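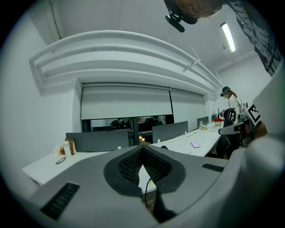

Motora 26 Longboard Wetsuit Bag and Changing Mat

A waterproof bag and a standing mat in one piece. Lay it flat in the parking lot, stand on it while you change, then pull the drawcord and the wet suit is inside.

Price: $65.00
Color: slate, sand
Item number: 2065
In stock, ships from our Kikach warehouse

Description

The Motora 26 opens to a circle 26 inches across the base, with soft sides that fold down flat. The size suits one adult full suit up to 5 mm, plus boots and gloves. A hooded winter suit will fit if you roll it loosely. Two suits will not.

The floor is a coated polyester with a welded seam. It keeps water in, so your trunk or back seat stays dry on the drive home. It also means the bag will not drain by itself. There is a screw plug on the side, near the bottom. Open it before you lift the bag if you have just come out of heavy rain or rinsed your suit in it.

We changed the drawcord this year. The old one was a thin round cord and several customers told us it cut into their fingers when the bag was full. The new one is a flat strap with a cord lock you can work with cold hands. The shoulder strap is the same as before and comes off with two clips.

Empty weight is 435 grams. Folded, the bag takes up the space of a beach towel.

Sizing notes

Most buyers are fine with the 26. If you are over six feet and like room for both feet while you pull a leg off, look at the Bamov, which has a wider base and costs $15 more. The Bamov has no drain plug.

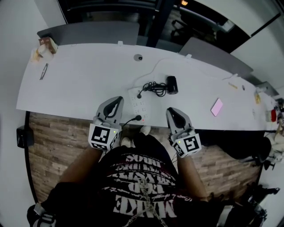

The mat is not padded. On gravel you will feel the stones through it, and sharp shell can mark the coating. Small scratches do not leak. A hole can be closed with any wetsuit or raft repair glue — clean the spot with fresh water, let it dry fully, and leave the glue overnight before you use the bag again.

Care

Rinse with fresh water after each session. Turn the bag inside out and hang it in the shade. Do not leave a wet suit closed up inside for more than a few hours, as the smell gets into the neoprene and is hard to get out. No machine wash, no dryer, no bleach. The cord lock has a small metal spring. Work it a few times under the tap so salt does not build up.

What's included

Bag with drawcord and cord lock
Removable shoulder strap
Drain plug
Spare plug (in the inside pocket)

Customer reviews

Elsa Rissanen
Four stars
Bought this in June and have used it most mornings since. No water in the car so far. The inside pocket is too small for my phone in its case but holds a key and a bar of wax. I would like a brighter color so I can find it on the beach.

Domenica Schnyder
Five stars
Replaced a plastic tub that kept sliding around in the back of the van. The plug is easy to open. Strap is a little short for me when I'm carrying a nine-foot board on the other side, but I can make it work.

Shipping and returns

Orders placed before 2 p.m. go out the same working day. You can return an unused bag within 15 days for a full refund. Bags that have been in salt water can't be returned unless there is a fault in the seam, the plug or the strap. Send us a photo of the fault first and we will email a label.

Related items

Bamov wide changing mat
Khổng hooded poncho, adult sizes
Wetsuit hanger, vented
Fin key and wax comb set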